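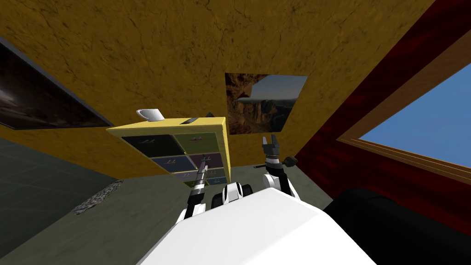

Kapitel 5
Lernen in simulierten Wohnräumen

In Kapitel 4 wurde ein Greifer mit Demonstrationen angelernt, die alle am selben Arbeitstisch entstanden waren. Die Strategie griff dort zuverlässig und versagte, sobald Tisch oder Beleuchtung wechselten. Dieses Kapitel behandelt ein Verfahren, das solche Wechsel bereits im Training erzeugt: die Randomisierung der Szene.

Wir folgen dabei der Grellden-Studie von Karine Grewal. Ein zweiarmiger Roboter soll in simulierten Zimmern Gegenstände von Möbeln aufnehmen, etwa eine Tasse von einem Regal. Vor jedem Durchlauf werden Wandfarbe, Bodenbelag, Bilder und Möbel neu gezogen, ebenso die Neigung der Kamera. Die Aufgabe selbst bleibt gleich.

Grewal trainierte zunächst in 19 Zimmern, danach in 38. In unbekannten Zimmern sank der Anteil der Fehlgriffe durch die Verdopplung um rund ein Drittel. Die meisten verbliebenen Fehler betrafen flache Objekte nahe der Möbelkante.

Abschnitt 5.1 führt die Notation ein. Abschnitt 5.2 beschreibt, wie die Szenen gezogen werden und welche Parameter fest bleiben müssen. Die Übertragung auf den realen Roboter folgt in Abschnitt 5.3. Vorausgesetzt werden die Grundlagen des Imitationslernens aus Kapitel 4.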